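Vilcombe Robot Learning, Handout 4: Collecting demonstrations
Set: Sang simulator, 40 episodes per group

Record the wrist view and the outside view together. Check both before you start.

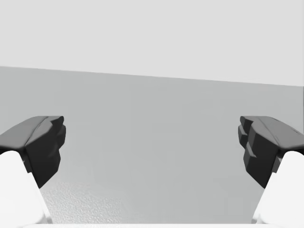

Every episode starts from the same gripper state. Set it open and hold it for 2 seconds. The fingers should be well apart with only grey surface between them.

Name the target before moving.

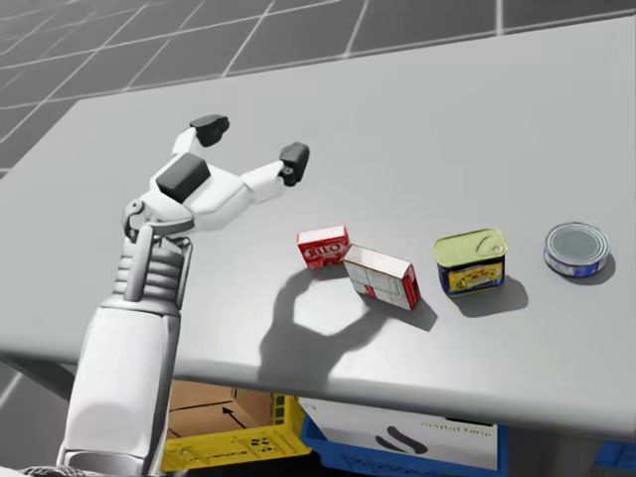 Target names come from the object list, spelt as given. A row like this one, with the red JELLO box at the left and the round can at the right, needs a name for each item. Discard episodes with the wrong name.

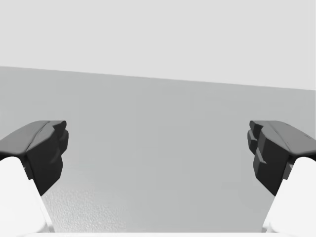

Fig. 3. Wrist view, gripper open, nothing held.

Upload to the Jendholm folder by the end of the session.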